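Why does paper get soft when it is wet?
By Eyvindur Grímsdóttir, for the children's pages of Kanora
9 Feb 2018

Take a piece of kitchen paper and put one corner in a glass of water. After a few seconds the water begins to climb up the paper. It goes upwards, although water normally prefers to go down! Leave it for a while and then pull at the wet part. It tears very easily. The dry part is much stronger.

To understand this, we must first look at what paper is made of.

Most paper comes from trees. Wood is full of tiny threads which we call fibres. A fibre is so thin that you need a magnifying glass to see it well, and many of them are only a few millimetres long. In a paper mill, the wood is cut into small chips and cooked with water and some chemicals until the fibres let go of each other. Now it looks like a thin grey porridge. The name of this porridge is pulp.

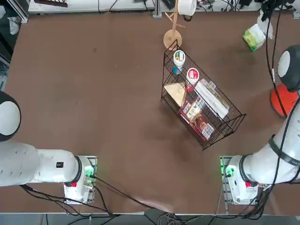
The pulp is mostly water. It is poured on a very long net that moves forward all the time, and the water runs out through the holes. The fibres stay on the net and lie across each other in all directions, like straw on the floor of a stable. After that the wet sheet is pressed between big rollers and dried on hot ones. At the end it is rolled up.

When I was a child I believed that there must be glue in paper. In some kinds there is a little, but the fibres can hold together without it. When they dry, they come very close, and then they stick to each other by a weak force between their smallest parts. One such link is very weak. But a sheet has an enormous number of them, and together they are strong enough that you can write on the sheet, fold it and put it in your school bag.

Water likes to stick to fibres too. When paper becomes wet, the water goes in between the fibres and takes the places where they held on to each other. So they can slide apart, and the paper feels soft like a cloth.

And the climbing? Between the fibres there are many narrow gaps. Water is pulled into narrow gaps, and it pulls more water behind it. Scientists call this capillary action. Plants use it too, when they bring water up from the soil.

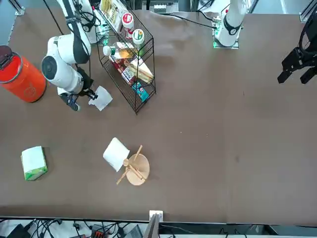

Napkins and kitchen paper are made so that they have many gaps. Writing paper is pressed harder and often has something added which keeps water out for a time – otherwise your ink would spread into a big blue cloud.

People made paper already 2000 years ago, in China. They used bark, old cloth and even fishing nets. Paper from old cloth can be very strong, and some books made from it can still be read after hundreds of years.

Try it yourself

You need kitchen paper, writing paper, a piece of newspaper, a ruler and a glass of water. Cut one strip from each paper. All strips must be equally wide. Draw a pencil line 12 mm from the bottom of each strip and hold it in the water up to this line. Count slowly to thirty, take it out and measure how far the water has climbed. Which paper was the fastest? Write your results in a table and do it once more to see if you get the same.

Let the strips dry until tomorrow and feel them again. They are stiff and a little wavy now.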